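Toys, Balls and Other Things That Live Under the Sofa

Every house with a dog or a child in it needs a toy bin. Most houses have three, all full, and the floor is no clearer for it. I have bought my share of handsome storage and regretted nearly all of it, so these tips come with receipts.

Go shallow. A deep box looks generous in the shop, but whatever you want will be at the bottom of it, under the thing that plays a tune. A low, open bin lets you see what you own. It also lets the dog see what he owns, so put it somewhere you don't mind being excavated.

Skip the lid. I had a lidded one from Lotero, 60 cm long, and for the whole of February the lid was used as a shelf for post. The toys lived beside it.

Sloping sides are kinder than straight ones. Balls roll back to the middle and a damp cloth reaches the corners. My neighbour Naledi Matlala swears by square crates, but she keeps shoes in hers and shoes don't roll.

Paint it if you like, and paint it grey if you have any sense. I did mine white first. It stayed white for one afternoon. Two thin coats, left overnight between them, and a light rub with fine sandpaper before the second. Leave the whole thing to air for a few days before anyone with a habit of licking things is let near it.

Raise it off the carpet. A plain bit of board underneath will do, and it spares you the square dent in the pile that no amount of steaming will shift.

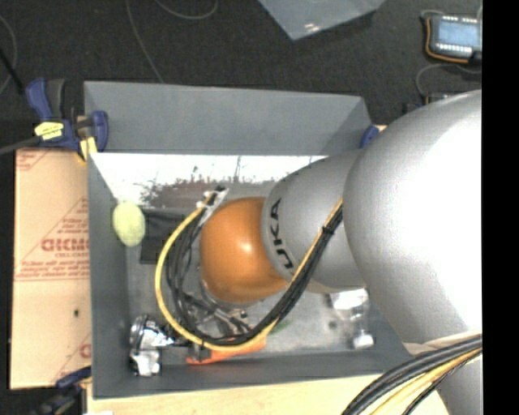 Tennis balls deserve a word to themselves. They collect hair, grit and half the garden, and they pass it all on to whatever they sit with, so give them a corner of their own. Wash them in the machine at 30 with an old towel, no softener, and let them dry right through before they go back. Tracey Dobson puts hers in the airing cupboard, where they look like something hatching. Once the fuzz starts coming away in tufts, throw the ball out, however much you are stared at.

Empty the bin completely once a month. Tip it out, wipe it down, and put back only what gets played with. You will find a sock. It won't match anything, and I've stopped looking for the other one.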